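Sostel 302 Countertop, Made to Measure

Solid surface countertop for kitchens, break rooms and drinks counters
Maker: Kandberg
Sold and fitted by: Ó Súilleabháin, Illovthorpe
Price list dated 14/04/2019

Sostel 302 is a smooth, non-porous countertop cut to your drawing and delivered ready to fit. It is the same material all the way through, so cutouts and edges can be shaped, sanded and repaired without a separate facing to worry about. Most of what we sell goes into kitchens. The rest goes into offices, waiting rooms and small cafes.

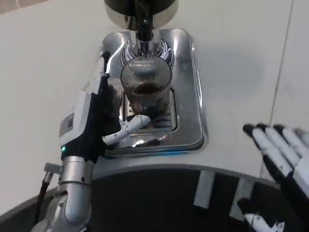
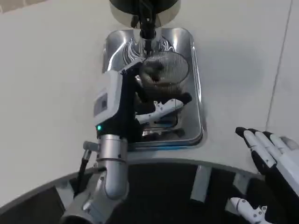
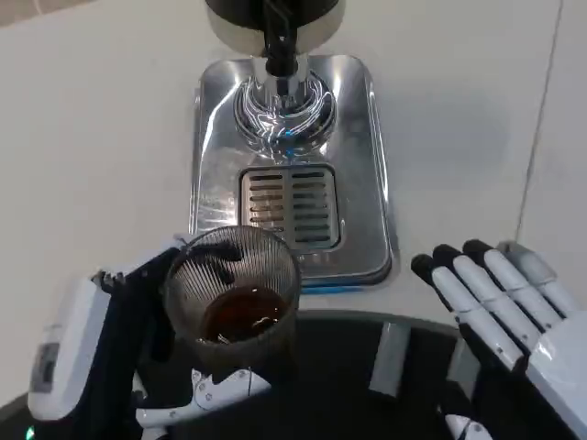 Polished stainless steel at a drinks counter. The white countertop around it is seen in the first two pictures.

Overview

The top comes as a single piece up to the full length of the sheet, or as several pieces joined on site. Joints are glued with a color-matched adhesive and sanded flush. On white and the paler plain colors a joint is hard to find once it has been finished. On the speckled colors you may be able to see a slight change in the pattern if you look for it, and we try to place those joints behind a faucet or at a corner.

Edges are finished on every side that will be seen. Sides that go against a wall are left sawn unless the drawing says otherwise. If you plan to move the cabinets later, ask for all four sides finished. The extra cost is small at the time of cutting and much higher afterward.

Specifications

Model: Sostel 302
Material: solid acrylic and mineral blend
Thickness: 23 mm
Maximum depth: 1075 mm
Finish: matte or satin (satin is standard)
Standard edge: square with eased corners
Other edges: quarter round, beveled, drip groove
Backsplash: loose or coved, to order
Underside: unfinished, with support strips where needed
Indoor use only

Colors

Plain colors: White, Chalk, Oat, Slate, Black
Speckled colors: Gravel, Shore, Rye

White and Chalk are easily confused on a screen. White is a clean, slightly cool color. Chalk is warmer and looks a little yellow next to white wall tile. Please ask for a sample of each before ordering, and look at them in the room where the top will go, by daylight and with the lights on.

Slate and Black show dust, limescale and fine scratches more than the light colors do. They are the same material and no weaker, but they need wiping more often. For a counter that gets constant use we suggest Gravel or Rye.

Oat will be replaced by a new shade in September. Anyone who already has Oat and expects to need a matching piece should order before then. We can't promise an exact match from leftover stock, as there are small differences between batches.

Cutouts and Inserts

We cut openings for sinks, cooktops, faucets, cable grommets, waste chutes and drop-in trays. Send us the manufacturer's template or the item itself. We don't cut from a photograph or from the dimensions on a store listing — they are often the outside dimensions of the rim, and the opening ends up too large.

Minimum distance from a cutout to any edge is 50 mm. The same distance applies between two cutouts. If your sink and faucet are closer together than that, the faucet has to go through the sink deck or the wall.

Inside corners are always rounded. A sharp inside corner is where a crack starts, and Kandberg will not honor the warranty on a top that has been cut square on site. If the insert has square corners, its rim needs to be wide enough to cover the radius.

Undermount sinks are available in steel or in the same material as the top. A steel sink is clipped and sealed from below. A Sostel sink is glued in and becomes part of the counter, with no rim or sealant line. It can't be swapped out later without cutting.

Openings for cooktops are reinforced on the underside and lined with heat tape. The tape must stay in place. If your cooktop is replaced, check that the new one fits the old opening before the fitter lifts anything.

Support and Cabinets

The cabinets must be level, fixed to each other and fixed to the wall before we measure. We can't measure over an old countertop.

A front overhang up to the usual cabinet depth needs no brackets. For a breakfast bar or a serving ledge, we will specify brackets or a steel plate on the drawing. These are not included in the price of the top. Do not sit or stand on an overhang, even one with brackets.

Dishwashers should have a vapor barrier stuck to the underside of the top. One is packed with each order that shows a dishwasher on the drawing. If there is no dishwasher now but there may be later, say so and we will include one.

Measuring and Delivery

1. Send a sketch with the rough sizes and the color you want. We reply with an estimate.
2. When the cabinets are in, we come and measure. Walls are seldom straight, and we follow them.
3. You get a drawing to check and sign. Cutting starts when the signed drawing comes back.
4. The top is delivered and fitted on the same visit, unless you have asked for delivery only.

The person who signs the drawing should be the one who knows where the faucet and the outlets are going. Changes after cutting are charged as new work.

Please measure doorways, stairs and elevators. A long top can't be bent around a landing. Where access is tight we add a joint, and it is much easier to plan one on paper than to find out at the bottom of the stairs.

Old countertops can be taken away for a charge. We don't disconnect plumbing, gas or electrical appliances, and they need to be disconnected before the crew arrives. The sink can be connected again the next day, when the sealant has cured.

Daily Care

Wipe with warm water and dish soap, then dry with a cloth. Drying matters more than the soap does, especially with hard water, where a film builds up and dulls the satin finish.

Coffee, tea, red wine and turmeric don't soak in, but they can leave a mark if they stand overnight. Rub with a mild cream cleaner and a damp white pad, using small circles. Go over a wider area than the stain so you don't leave a shiny spot.

Limescale comes off with diluted white vinegar. Leave it on for a few minutes, then rinse well. Keep vinegar away from natural stone next to the countertop.

Do not use:
Drain cleaner
Paint stripper or acetone
Oven cleaner
Steel wool
Scouring powder

If one of these is spilled, flood the area with water right away and wipe it up. A short splash will normally do no harm.

Use a trivet under hot pans and a board under knives. The top will stand a mug or a plate from the table, but a pan straight from the stove can leave a white ring or, at worst, crack the surface. Slow cookers and electric griddles should stand on a board as well.

Scratches and Repairs

Light scratches can be sanded out by the owner. The care kit has three grades of pad and a sheet of instructions. Start with the finest pad. Most people start too coarse and make more work for themselves.

Deep cuts, chips and burns are filled with the same material and sanded flush. We keep a small offcut from each order for this purpose and write the job number on the back. If you move into a house with a Sostel top, the label is usually under the counter, inside the sink cabinet. With that number we can find the batch.

A full resurfacing takes one day for an ordinary kitchen. It makes a lot of dust — we bring an extractor and plastic sheeting, but food and dishes should be put away and the doors to other rooms kept shut.

Warranty

Kandberg covers faults in the material and in joints made by an approved fitter. The warranty doesn't cover heat damage, chemical damage, movement of the cabinets or cutouts made by others. Keep the signed drawing and the invoice together. The warranty passes to the next owner of the house if the drawing goes with it.

Tops sold as delivery only are covered for material faults.

Accessories

Care kit, three pads and cream cleaner
Color-matched adhesive cartridge
Vapor barrier, self-adhesive
Loose backsplash, cut to length
Coved backsplash, factory fitted
Windowsill in matching color
Chopping board made from offcut, color as available
Bracket, straight
Bracket, concealed plate

Samples

Samples are free for up to three colors. They are supplied in satin. If you want to see matte, ask us to sand half of the sample, and you can compare the two side by side.

Larger pieces are on show in Illovthorpe, including a joined corner in each plain color and a used top that has not been resurfaced. Bring your cabinet door if you have one to spare.

Ordering code: Sostel 302 / color / finish / edge
Sample code: Sostel 302-S / color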